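How to Arrange Flowers in a Narrow-Necked Glass Vase

Filed under: Around the House

I have a soft spot for glass vases with skinny necks. They turn up at yard sales and church bazaars for next to nothing, and I suspect that's partly down to people getting them home, pushing a bunch of stems in, and watching everything flop over to one side like a tired umbrella. I did exactly that for years! My mother kept hers on a high shelf with a feather in it, and for a long time I thought that was the only thing those vases were good for.

A narrow neck is really a kindness to you once you get used to it. It does the holding, so you don't need floral foam or tape or any of those little wire cages. You just have to work with it a bit, and that's what this page is about. Everything here goes for artificial flowers as well as fresh ones, and I'll say where the two part ways.

What you need

A clear glass vase or bottle with a neck narrower than its body
A bunch of flowers, fresh or artificial
Scissors for fresh stems, wire cutters for artificial ones
A soft cloth
A bottle brush, if your vase has been sitting in a cupboard

Step 1. Clean the glass first

Please don't skip this, even when the vase looks fine. Clear glass shows everything, and once the stems are in, you'll never get a brush past them. Warm water with a drop of dish soap does for most. For a cloudy bottom, I put in a spoonful of baking soda and a splash of white vinegar, wait for the fizzing to die down, and leave it for 35 minutes while I get on with something else. Rinse it well and turn it upside down on a dish towel. If artificial flowers are going in, let the inside dry all the way through, and I mean overnight if you can stand to wait, or you'll have fog on the glass for days.

Step 2. Pick the vase for the bunch

Lay your flowers flat on the table and set a couple of vases near them before you commit to anything. Plain glass shows each stem just as it is, bends and all. Ribbed or patterned glass breaks the stems up into wavy streaks, and I find that very forgiving with artificial ones, where the stem is usually the least convincing part. A long, loose bunch wants a tall vase. As for height, I like the flowers to stand a little higher above the rim than the vase is tall, but I've broken that rule more often than I've kept it.

Step 3. Sort the stems

Artificial bunches often come joined into one thick stem at the bottom. You can leave it whole if it will pass through the neck. If it won't, snip off the side pieces one at a time and try again after each one, and stop as soon as it slides through. With fresh flowers, strip off any leaves that would sit under the water and cut the ends at a slant.

Step 4. Bring the bunch in from above

Gather the stems in one hand, just under the lowest leaves, and close your fingers until the bundle is narrower than the opening. Hold the vase steady with your other hand, low down on the body. Aim the stem ends straight down the middle and let them go in gently, with no screwing or shoving. When they're through the neck they'll want to spread again inside, and that little bit of spreading is what keeps the whole thing upright.
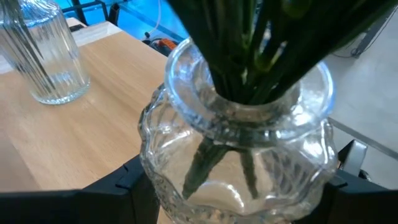
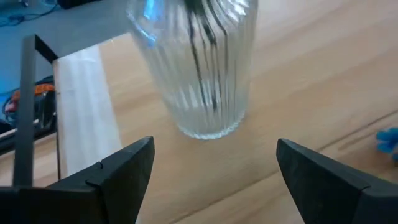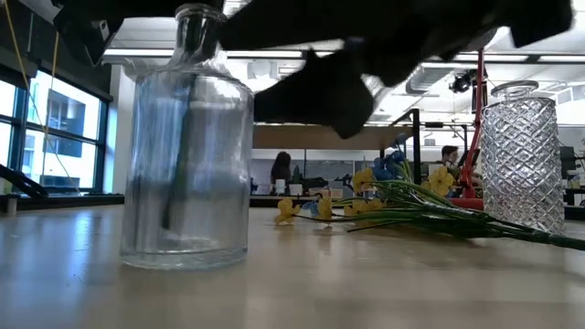
Sarla Mathur wrote in to say that she does it the other way about, putting in the tallest flower alone and feeding the rest in around it one by one, and that her arrangements have never leaned since. She also wanted me to mention that a rubber band around the stems, just below where the leaves start, makes the whole job easier for stiff fingers. I've tried the rubber band and she's quite right about it. Use a green one if you have it, or a bit of garden twine.

Step 5. Turn it and look

Set the vase down where it's going to live and look at it from where you'll usually be sitting. Then give it a quarter turn and look again. There's nearly always one side that's kinder than the others. If the leaves have bunched up at the neck, reach in with a finger and ease the outer ones down over the rim, which softens that hard line of glass. Artificial stems with wire in them can be bent, so curve the outside ones outward a touch and leave the middle ones straighter.

Step 6. Water, or the look of it

Fresh flowers want the vase filled to where the body starts to narrow, and you'll be topping it up more often than you think, what with so little room at the top to pour. A small jug with a long spout saves a lot of mopping. For artificial flowers you can leave the vase dry, which is what I do. If you like a bit of water for the look of it, keep it shallow and change it every few days, and check first that the stems don't have bare wire ends, or you'll get rust marks on the glass.

If it still falls over

Take out two or three pieces of greenery before you take out any flowers. A crowded neck pushes everything to one side. If the vase itself feels tippy, drop a handful of clean glass pebbles into the bottom before the stems go in, and tilt the vase while you do it so they roll down the side and don't land with a crack.

Dusting artificial flowers is a whole subject of its own, and I'll get to it in September, once the porch is painted and I have my table back.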